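Prenum News
11/14/23

House rules for the kitchen table, second edition

Hello again from Flunstead, where the kettle is on and the kitchen table has taken over most of our conversations since the last newsletter went out. Several of you wrote in after the February issue to ask whether we would ever put our table rules down in one place (a fair question, given that they had been living on a sheet of paper taped inside a cupboard door), and I am very happy to say that we have now done it, argued over it, and mostly agreed.
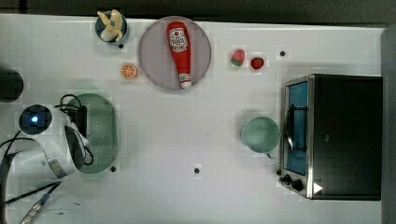
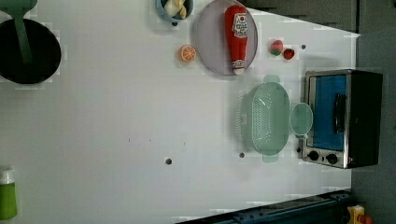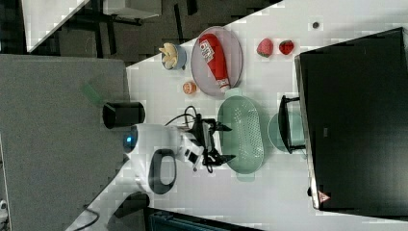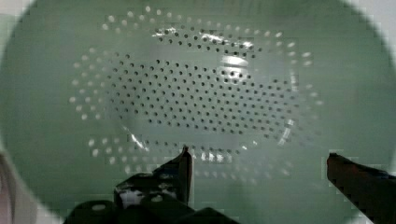 The green perforated basket features in all of them; the last view is from down at the gripper.

For those who are new to the list, Prenum is our shared project on getting robot arms to handle ordinary kitchen things, and the sites taking part all work to the same set of table rules. The first edition was written in something of a hurry by people who were already sitting at a table and wanted to get on. It had some good sense in it, but also a few sentences that could be read either way, and one that the Brunen site read in exactly the opposite sense from us for the best part of a season. We compared notes, had a laugh, and decided that a proper second edition was overdue.

What follows is the long version, with a bit of the thinking behind it. The short version, for taping inside your own cupboard door, goes out with the sites' next parcel.

Before anything is switched on

The first section is about people, and it is the part we would ask you to read twice even if you skim the rest. While the arm is live there are two people in the room, and one of them has the stop button within reach and nothing else in their hands. We used to say "nearby", and that turned out to mean all sorts of things to all sorts of people. It now says within reach, seated or standing, without having to lean over the table to get to it.

The stop button is pressed at the start of every session, with the arm moving slowly, and someone watches that it stops. I know this feels a bit like ringing your own doorbell to see if it works. Please do it anyway, and write it in the book. The person who presses it should be the person who will be sitting with it, and if you swap over halfway through the afternoon then the new person has a go as well.

Hair tied back, lanyards off, sleeves pushed up. Hot drinks live on the windowsill or wherever your equivalent is. (We had a spirited exchange with Brunen over whether a lidded travel mug counts as a hot drink. It counts.)

Nobody reaches over the table with the arm live, even for a moment, even for a strawberry. If something has rolled where it shouldn't be, stop the arm, say "stopped" out loud, and wait for the other person to say it back before you put a hand in. The saying it back is new in this edition and it was our friends at Sitthichai who suggested it. They have been doing it at their own site for ages and were rather surprised that we weren't.

Cables

Cables get a section of their own this time, having been squeezed into a footnote in the first edition. A cable that runs out to the gripper has to have enough slack for the wrist to turn, and slack means loops, and loops like to catch on things with rims and handles. The rule we have settled on is that the wrist is taken slowly through its full turn, both ways, before the table is laid, while someone watches the loops from the side. Then it is done again with the tallest item standing in place. If a loop touches anything, it is re-clipped and the check starts again from the beginning.

Please don't use sticky tape for this. It leaves a residue, it lets go when it is warm, and we have all spent quite enough time picking it off casings with a fingernail. The soft reusable ties in the parcel are what you want, and if you run out, write to us and we will post you some more.

Floor cables are run along the outside of the table legs and kept off the side where people walk. Anything lying on the tabletop itself should be there on purpose, and the person laying the table should be able to tell you what it is for.

Laying the table

I think this is the section that has improved the most, and it is also the one that will make the biggest difference to anyone comparing one site's results with another's.

Every session begins from a written layout card. The card lists the items by their agreed names, and gives each one a place and a way of facing. "Ketchup bottle, on the plate, lying down, cap towards the front" is a good entry. "Sauce somewhere on the plate" is not, although I confess that I found one in our own book in my handwriting.

Agreed names matter more than I would have guessed. We had a green basket in our notes that was also a colander, a strainer and, on one memorable page, "the holey dish". All perfectly sensible words, and quite useless together when you want to find every session that used it. The name list is in the back of the new edition, and if you have an item that isn't on it, choose a plain name, use it every time, and send it to us so we can add it. For play food, use the name of the food. If people at your site can't agree which fruit it is meant to be, describe it by its colour and size instead and move on with your lives.

Leave a clear margin of 20 centimetres between the gripper's starting position and the nearest item. Breakables stay off the table altogether, and so do knives of any sort, including blunt ones. If an appliance is part of the layout, such as our toaster oven, it is there as furniture unless the card says otherwise: it stays unplugged, with the lead coiled up and out of the way behind it, and the door is only opened by hand or by arm when the card asks for it.

Each layout is tried in three versions before it goes into regular use, with the items moved between versions and the arm left where it is. It takes a little while, and it does show up the layouts that only work when everything is just so.

A word about shiny things

Smooth plastic under bright lights makes glare, and anything with lots of little holes in it is especially prone to vanishing into a white patch when seen close up by the wrist camera. We are not going to tell you to go out and buy dull crockery, as the whole idea of Prenum is that kitchens are full of shiny things. But we do ask that the room lights are the same from the beginning to the end of a session, with the blinds set before you start and left alone, and that the state of both is written on the card. "Blinds down, ceiling lights on" is plenty.

The wrist camera gets a wipe with the proper cloth at the start of each session. Have a look at its picture with the gripper open and again with it closed, and make sure that you can see the tips of both fingers in each. If one has wandered out of view then something has been knocked, and it wants sorting out before you go any further. The overhead view is checked in the same way against the layout card: if an item on the card can't be seen from above, move the item or rewrite the card.

Writing things down

Please record the runs that go wrong. I know I say this in every issue! A book with nothing but successes in it tells the other sites very little, and we have been guilty ourselves of quietly starting again when the first try was a muddle. The new rule is that a run has begun once the arm has moved, and once it has begun it goes in the book, with a word or two on how it ended. "Dropped", "missed", "stopped by hand" and "finished" will cover nearly everything.

After every 100 runs the gripper fingers come off for a proper look, and any worn pads are swapped in pairs. Sitthichai do this more often and you are welcome to follow their example, but 100 is the limit for everybody.

Where someone presses stop, there is no need to justify it. The entry simply says that it was pressed. We felt strongly about this one, having noticed that people hesitate if they think they will have to fill in half a page afterwards, and a moment's hesitation is just what we don't want.

Clearing away

Arm parked, power off, then clear the table, in that order and never the other way about. Items go back in the box with their name on. Count nothing in from memory: use the card. Play food is washed in warm soapy water and dried fully before it goes away, and the bowls and baskets likewise.

Still being argued over

A few matters didn't make it into this edition. Brunen would like the layout cards to have a small drawing on them as well as the words, and I am rather in favour, although others here worry about the quality of our drawings. There is also an open question over visitors: how close they may stand, and whether a visitor may ever be the second person in the room. For the time being the answer to the second part is no, and visitors stay behind whoever has the stop button.

If you have views on either, or if you have spotted a sentence that can be read backwards, do please write in to the usual Prenum address. We read everything, even if the replies sometimes take us a while. The next edition is pencilled in for February, and comments that reach us before the new year stand the best chance of getting in.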